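Speaker notes - Plugging things in: what hand-held grippers teach us about contact tasks

Banel group, afternoon session, September

Slide 1. Title

Say hello, say which group I'm from, and get moving. The talk is short and the results slide needs most of the time.

The question we started with: if a person demonstrates a task while holding the gripper, do we need a camera at head height as well as the one on the tool? The Zescombe project had been running on tool cameras only. It did well on pick and place and poorly on anything with a plug.

Slide 2. Why plugs

Everyone in the room has fumbled behind a desk trying to find a power point. Plug insertion has a small target and a lot of contact. It also has a long boring part, where you carry the plug across the table, and then a short fiddly part. Most of our failures were in the changeover between the two.

Mention that we kept the power strip disconnected from the mains for all the work. Somebody always asks.

Slide 3. The two views

Leave this one up for a bit. Point to the fingers first, then to the strip on the board.
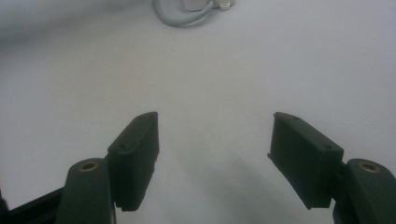
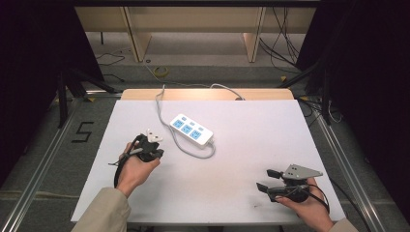 The first is the tool camera, jaw open and nothing in it. The second is from head height, with both grippers in view and a plug in the jaws of the left one.

Slide 4. What each view is good for

The tool camera always has the fingers in the same part of the picture, so the policy learns finger position almost for free. What it loses is the layout of the table. With a pale object on a pale table there isn't much to steer by until you get close.

The head view has the layout. It knows where the outlets are and which way the strip is lying. Its weak point is that hands and grippers get in the way during the last bit of the insertion.

Slow down here. The rest of the talk depends on people getting this.

Slide 5. Method

We trained 3 policies on the same demonstrations: tool views only, head view only, and both together. Same network size, same training time. The combined one uses a small gating layer we call Edholm, which sets how much weight each view gets at each step.

Each policy was trained from 5 random seeds. Don't read out the table of settings, it's in the paper.

Slide 6. Result

Both together came out best, as you'd expect. The more useful part is the gate. It favours the head view while the plug is being carried and moves over to the tool views near the outlet. We didn't label the phases or tell it where to switch.

Head view only was better than tool only at reaching the right outlet, and worse at getting the plug in.

If there's a question about the Esteves baseline: yes, we ran it, and it's in the appendix. It sits between the single-view policies and ours.

Slide 7. Limits

One style of power strip. One table colour. Two grippers of similar build. We haven't tried it with the lights turned down, and I'd expect the tool view to suffer there.

The gate can also get stuck. When a hand covers the outlets early on, it sometimes moves to the tool views too soon and the arm wanders. We have a fix in progress but no numbers yet, so don't promise any.

Slide 8. Next

Cables with a stiff bend in them, then strips that aren't held in place. Put the contact page up and leave it there for questions.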